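Wurkier Two-Arm Bench Kit
From the Zuvance shared workshop
Page updated October 30, 2026

Wurkier is a two-arm robot torso you can put together at home or in a shared shop, and it comes with a full simulated copy of itself so you can start driving it before a single bolt goes in. We love this part! Most of what we know about the arms we learned in the simulator, on evenings when the real one was in pieces.

What you get
White body shell, molded in one piece
2 arms with matching two-finger grippers
213 printed and machined parts, bagged by joint
Wiring loom, cut to length and labeled
Flustdale, our simulator package, with rooms, tools and props
Build guide with 15 chapters (chapter 4 is long, take a break halfway)

Practice room in Flustdale
The room loads with a long green counter, a wrench lying on it and a small shallow dish near the back. You get a view over the shoulders of the shell, plus a close view at the gripper. It's tilted and a bit odd at first — your hands get used to it faster than you'd think.
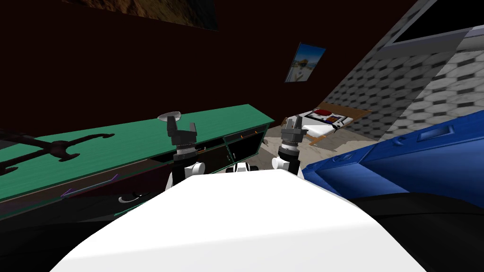
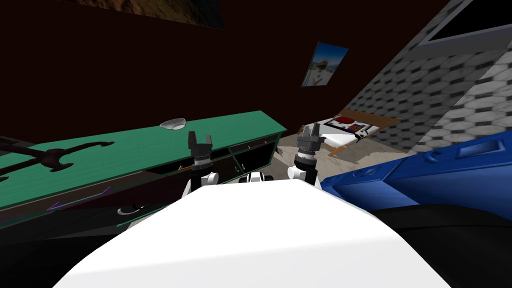
Over the shell, both grippers in view. The next one is the close view, with a checkered pyramid between the fingers.
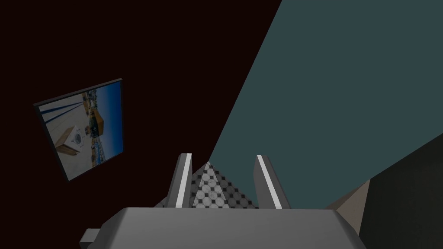
Grippers
Both grippers are the same part, so one spare covers either side. The fingers are plain plates on two screws each, and people in our shop have already swapped in rubber-faced ones, long ones and a pair shaped like spoons. If you make your own, keep the finger weight close to stock or retune the grip force in the Ahuja control board menu.

Controls
The Ahuja board runs both arms and talks to the simulator over the same cable. A script that works in Flustdale loads on the real arms without edits, though you should run it at low speed the first time. Friction in the real wrist is higher than in the model, and we're still working on that.

Specs
Kit price: $705, shell included
Power supply: not included
Tools needed: hex keys, small torque driver, side cutters
Bench space: enough for both arms to reach straight out with nothing behind you

Shipping
The next batch goes out in March. Flustdale can be downloaded as soon as you order, and the build guide comes with it.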